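Search the archive Go Advanced search

Citach Handspinners List
Message 1151
Subject: Re: Moths in stored fleece, what works
Date: November 4, 2021

An earlier message on this thread said:

> I opened the cupboard under the stairs to get out the gray
> Corriedale I bought at the Ornik sale and found webbing all
> through the top of the bag. There are 9 bags in there and I
> have only looked at three of them so far. I put the bad one in
> the chest freezer last night. Is four days long enough? I also
> have cedar blocks in every bag and I thought that would take
> care of it. And does anyone know whether the sticky traps are
> worth the money, or should I throw the whole lot out and start
> over?

Don't throw it all out yet. I lost a good part of my stash to clothes moths the year before we moved to Nelell, and I threw away more than I needed to because I was upset and wanted it out of the house. A lot of it could have been washed and carded.

To take your questions in order.

Four days might be enough in a very cold chest freezer with a small bag, but I wouldn't count on it. Wool is good insulation, and the middle of a tightly packed fleece takes a long time to get cold. I give mine two weeks at 0 F. Split the fleece into smaller lots first. I do 300 grams to a bag, pressed flat with the air squeezed out, and lay them in one layer until they are frozen through. After that you can stack them. When you take a bag out, leave it sealed until it is back to room temperature, or the damp in the air will settle on the wool.

Some people freeze, thaw for a day and freeze again. I have read different explanations for why this helps and I can't tell you which one is right. I do it with anything that had live larvae in it and skip it with the rest.

Cedar doesn't do much once they are in. Fresh cedar oil in a tight chest may bother the very young larvae. A block that has sat in a bag for two years has lost most of its smell, and you can't count on it. Lavender is the same. I still use it because I like it.

The sticky traps are worth having, but they only catch males and they won't clear an infestation. I use them to find out which room has the problem. Put one in each room where you keep wool, write the date on it, and look at it when you vacuum. If the bedroom trap is full and the hall trap is empty, you know where to start pulling out drawers. Don't put a trap in the bag with the fleece.

Get to the other six bags soon, outdoors if the weather lets you. Open each one over an old sheet and look for webbing, for grit that matches the color of the wool, and for short broken fibers that come away when you lift a lock. The grit is droppings and takes up whatever dye is in the wool, so on gray fleece it is gray and easy to take for dirt. Brown fleece is the hardest to check. I do that under a desk lamp.

Raw fleece attracts them more than clean fleece does. If you have any unwashed, wash it before it goes back in the cupboard. Hot water and enough soap to get the grease out will kill what is in there too, as long as the water stays hot and you keep the wool under it for the full soak. Mind the usual things about felting. Let it dry completely before you bag it. I once bagged some that was still damp at the core and ended up with mildew, so I had to wash it twice.

For containers, I use plastic tubs with a gasket for anything I won't touch for a season, and open baskets only for what I'm spinning that month. An open weave won't keep a moth out. A basket is fine on the table as long as the wool in it keeps moving. Empty it between projects and brush out the corners and under the rim. With synthetic wicker you can also wipe it down with soapy water and stand it somewhere warm to dry.

Brown basket on the white table, then a close-up:
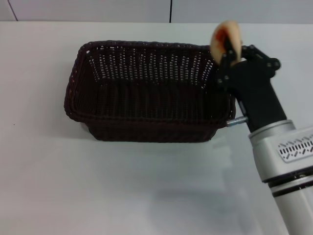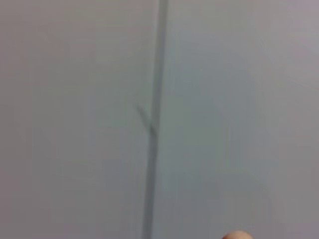 The cupboard itself needs as much work as the bags do. Take everything out, including the shelf paper. Vacuum the back edge of each shelf, the gap where the floor meets the wall, and any carpet. Use the crevice tool and go slowly. Empty the vacuum outside right away. If there is felt on the bottom of anything in there, check it. Mine were living in the felt under an old sewing machine and in a strip of wool carpet left under the baseboard by whoever had the house before us. I cleaned the bags twice and kept getting them back until I found that strip.

Also check pet hair, piano felts if you have a piano, and old bird nests near the eaves. They will eat any of it.

I would stay away from mothballs. They work only in a sealed container, the fumes aren't good for you, and the smell stays in the wool through several washings. I bought a coned yarn from the Bognár mill closeout that had been stored with them and I never did get it fit to wear next to the skin. It became a rug.

As for when to worry, I look over everything in April and again in the fall. It takes me one afternoon. Rotate the tubs while you are at it so the ones at the back come to the front.

If you find that only the one bag is bad, freeze the others anyway. Eggs are too small to see in fleece.

One last thing for those who asked off list about the drum carder cloth: the 72 point is sold. I still have the coarse one, and I can bring it to the next Ornik meeting if someone wants to try it first.

Previous in thread | Next in thread

Contact the list owner | Copyright remains with the authors of the messages | Back to top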